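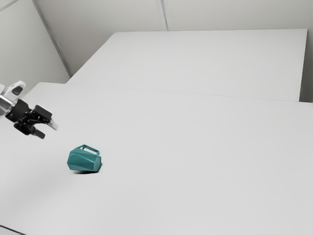 Hemska sit-stand desk: review after one winter

I work from home as a translator of technical manuals, and I sit too much. In the autumn my back started to complain, and my doctor told me to change position more often during the day. So I began to look for a desk that goes up and down. I read many reviews, and most of them were written after one weekend of use. I promised myself that I would wait until March to write mine, and now it is March.

The desk is the Hemska, the larger size, with the white top. I bought it with my own money from Zondine. I also looked at the Lemma, which a shop in my town had on display, and I will say some words about it further down.

Ordering and delivery

The order was easy. Zondine let me choose the frame and the top separately, and the page showed the price changing while I clicked, so I had no surprise at the end. The delivery was less easy. The top came first and the frame came 4 days later, on a different truck. For those days I had a big flat box standing in my hallway, and I had to walk sideways to reach the kitchen. Nothing was damaged. The corners of the box had thick foam, and there was a hard sheet over the surface.

If you live upstairs without an elevator, please ask for help before the truck arrives. The frame box weighs 29 kilos and it has only one handle, in a place where it does not help you.

Assembly

I am not a handy person, but I can follow instructions. The booklet has drawings only, no words. As a translator I have mixed feelings about this! Most of the drawings are clear. Step 6 is not clear. It shows the crossbar from below, and then in step 7 the same crossbar is seen from above, so the left and the right change places without any warning. I mounted the control box on the wrong side and had to take out the screws again.

The holes in the top are already drilled, and all of them matched the frame. I needed only a normal screwdriver and the small key from the bag. It took me one full afternoon, with a break for coffee and another break for being angry about step 7. A friend with more practice would need much less.

One advice: turn the desk over with another person. The manual shows two people in this drawing and you should believe it. I tried alone, and I made a scratch on my floor. It is small, but I see it every day.

The top

I was afraid that white would be too bright. In the first week it was. My desk stands next to a south window, and on a clear morning the reflection went directly into my eyes. I put up a thin curtain and the problem was finished. On cloudy days I like the white very much, because my room is dark in winter and the desk makes it lighter.

Coffee rings come off with a damp cloth. Ink from a ballpoint pen comes off too, if you are fast. Ink from a red marker did not come off completely, and there is now a pink shadow near the back where I keep a plant on it. Pencil dust is visible immediately, so I clean more often than before. I do not know if this is a point for or against.

The front edge is rounded a little. My old desk had a sharp edge that left a line on my arms by evening, and with the Hemska I don't have this. The surface feels cold in the morning, so I sometimes put a felt mat under my wrists.

Going up and down

The motor is quiet enough for a call. I have raised the desk during meetings and I was never asked about a noise. There is a soft hum and a small click at the end. The buttons can remember heights, and I use two of them: one for sitting and one for standing with shoes. For standing in socks I press the down button a short moment.

At sitting height the desk does not move at all when I type. At standing height it moves a little from front to back. My screen is on an arm that is fixed to the rear edge, and there I can see the shaking when I type fast. I tightened all the screws again in January and it became better, but it is still there. If you are tall, try to see this desk at its full height before you pay.

There is a safety stop. If the desk meets something on the way down, it should stop and go back a bit. It worked with my office chair. It did not work with a cardboard box, which was slowly pressed flat -- I suppose the box was too soft for the sensor to feel. I would not leave a bag under it.

Do I stand more? In the first month, yes, very much, and my feet hurt. Then for some weeks I almost forgot about it. Now I stand for the first job of the morning and again after lunch, when I am sleepy. My back is better. I also walk more than before, so I cannot say that the desk did all the work.

Cables

This is the weakest part. You get one net that hangs under the top, and it is too short. A power strip with 4 sockets fits in, but after that there is no space for the adapter of the laptop. I bought the Dedby cable tray for 19 dollars and fixed it with my own screws. It holds everything, and now only one cable goes to the wall. I think a tray of this kind should come with the desk.

Also check the length of your cables before the first trip up. My speaker was pulled almost to the edge because I did not think about it.

Compared with the Lemma

The Lemma is cheaper, and its frame felt more solid when I pushed it in the shop. But it was louder, and the top had only one width, 51 inches, which is not enough for me. I work with a screen, a laptop and usually an open dictionary, and I like to have an empty part on the left for paper. For a small room and one laptop I would probably take the Lemma.

What I like

Quiet motor, pleasant front edge, holes that are in the right place, easy cleaning (except red marker).

What I don't like

Shaking at full height, the short cable net, the two deliveries, steps 6 and 7.

My opinion now

I would buy it again, with the tray ordered at the same time. I wrote to Zondine about the control box drawing, and they answered politely that they will pass it on. If I see a new version of the booklet I will add a note to this page. The pink shadow also stays under observation -- I was told that baking soda could help, but I have not tried it yet.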